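Posted Friday, April 3, 2026 | By the Bench Notes desk

Review: Braleck's ceiling mount kit for small arms

I've had the Braleck kit in use since January, and I'm finally ready to say something about it. Short version: I like it a lot, but set aside a whole afternoon for the setup!

You start in the simulator, and I'd tell anyone to stay there for a while. You load your arm, flip it over, drag it where you want it and try your reaches before you drill a single hole (my first spot put the elbow right where I needed the mugs to go). The base offset is one field, and gravity direction is another - miss that second one and the arm sags like crazy.

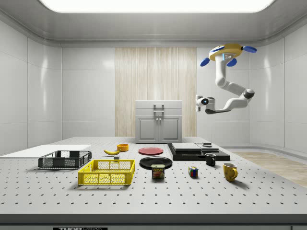 Arm hung upside-down over the simulated bench, gripper parked clear of the crates, plates and mugs.

The hardware is solid. The kit comes with 14 bolts, and the manual wants them checked after 7 days, then every 3 months. I did the first check and a couple had eased off, so please don't skip it. Cable routing is the weak part. The clips are stingy and I ended up buying Gurkoven ones.

Would I buy it again? Yep, though I'd grab longer cables on day one.

Related reviews
Naltance joint grease, six months in
Dong bench clamps
Gurkoven cable clips, big pack

We use cookies to remember your settings. Accept | Manage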